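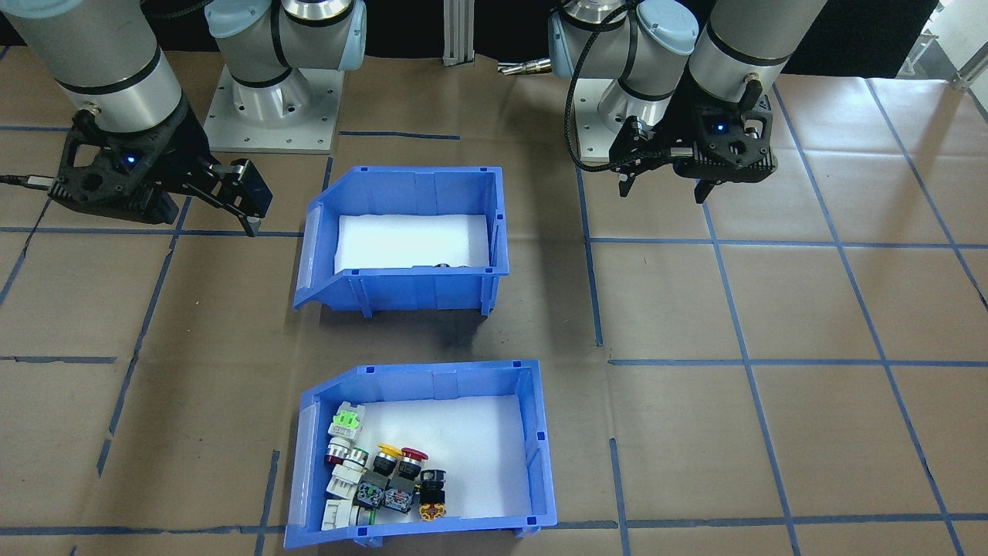 Simone Trindade

4.2 Bin-to-bin transfer with mixed fingertips

Figure 3 shows the transfer station with both arms over the work surface. Blue tape strips form a grid on the work surface. Both bins have a white liner, and the parts are small electrical components: push-button units with white or dark gray blocks, mushroom caps in red and yellow-orange, and a few odd shapes. In the state shown, the parts visible in the lower bin are gathered at its left side, against the sloped end.

We compared two fingertip sets, Omulard (blocky pads) and Rarnora (narrow, pointed tips). Each set was run on both arms with the same controller, and we swapped sides halfway through so that neither set was favored by its position. The Holroyd planner chose grasps from the overhead depth image and was not retuned between sets. A trial was one attempt to pick a single part from the source bin and release it in the target bin. A pick was scored as failed if the part slipped before release, if two parts came up together, or if the arm stopped on a force limit. We logged 3,835 trials in total, 1,276 of them with the parts pushed against a bin wall before the attempt.

In open piles the two sets performed about the same. The pads were better on square blocks, where the flat faces line up with the fingers. The pointed tips were better on the mushroom buttons, which they could take by the neck below the cap. Differences between individual parts were larger than differences between fingertip sets.

The wall trials were less even. The pads often could not get between the part and the liner, and the planner then proposed the same grasp again. We capped this at 5 retries per part. The pointed tips reached into the gap more often, but they also caught the edge of the liner, and in the June runs we had to stop and flatten it by hand. Those trials were kept in the totals and marked.

Gripper cables were a second source of stops. On wrist turns near the joint limit the cable pulled tight and the controller reported a false contact — we added slack and repeated the 600 trials affected. The repeated set replaces the original in all tables. The Drerkden log format does not record cable tension, so we cannot say whether smaller effects remain in the other trials.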